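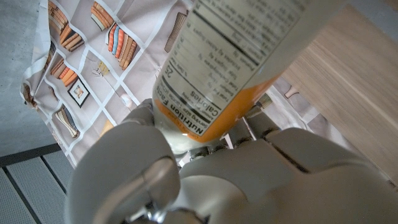 Lorraine Hartley wrote to me that I was being unfair to steam. Steam cars, she says, were quiet, strong on hills and easy to drive once they were going, and they lost out to petrol because the petrol people had more money and better luck. She has read this in several places, and so have I. I have read it so often that I've begun to wonder who checked it.

I'm not going to claim steam was rubbish. A steam engine pulls hard from a standstill, it doesn't need a gearbox in the usual sense, and it doesn't need a clutch. All true. In the early years, when changing gear in a petrol car meant a crunch and a prayer, that counted for a lot. But the phrase doing the heavy lifting in Lorraine's message is 'once they were going'. What about before?

Before, you had a cold boiler, a burner to light and a good deal of water to heat. The later designs got this down to something a normal person might put up with, and enthusiasts always quote the later designs. They then compare them with the earliest petrol cars, hand crank and all. I don't think that's a fair fight. By the time steam had sorted out its cold mornings, petrol had an electric starter.

Then there's the water. Many early steamers let their exhaust go into the air, so they drank the stuff, and you had to keep stopping to fill up. Horse troughs would do, if the water in them was clean enough for your boiler. A condenser helped, but a condenser is big and heavy and it likes to get oil in it. Danang Siregar, who helps me in the garage when he's nothing better on, pointed out that we'd call this 'range anxiety' now and write columns about it.

I had a ride in a steamer once, at a small rally in November. It was lovely. Hardly any noise, a smooth shove in the back, and a smell halfway between a laundry and a paraffin heater. The owner had been up since well before breakfast getting it ready and he spent most of the trip looking at his gauges. I counted that as part of his fun. Would it have been part of a country doctor's fun, with a patient waiting on the far side of the hill? I have my doubts.

The bit I trust least is the plot. In this version the oil companies got together and had steam strangled. Only most steam cars burned paraffin or petrol to heat the boiler, and they weren't especially thrifty with it. If I sold oil I'd have been delighted to see one coming. When I asked Puspita Manurung where she'd come across the story, she sent me two links, and the second was quoting the first.

What did it for steam, as far as I can make out, was price. A good steam car was built slowly by people who knew boilers, and it cost a great deal. Petrol cars were being turned out by the thousand and sold to anyone with a bit saved up. You can call that luck if you like - I'd call it a factory.

Lorraine also asked about boilers blowing up, and on that she has a point. The fear was worse than the danger. The better boilers tended to split and leak before they did anything dramatic, and petrol tanks were hardly safe company either. I'll take back what I said about that last month.

The rest I'm leaving as it stands until somebody shows me a logbook, a real one kept by an ordinary owner over a winter, with the fuel, the water and the time spent lighting up all written down. Haziq Teoh thinks he knows of one in a museum store and has promised to ask. If he gets anywhere I'll post the figures, whichever way they fall.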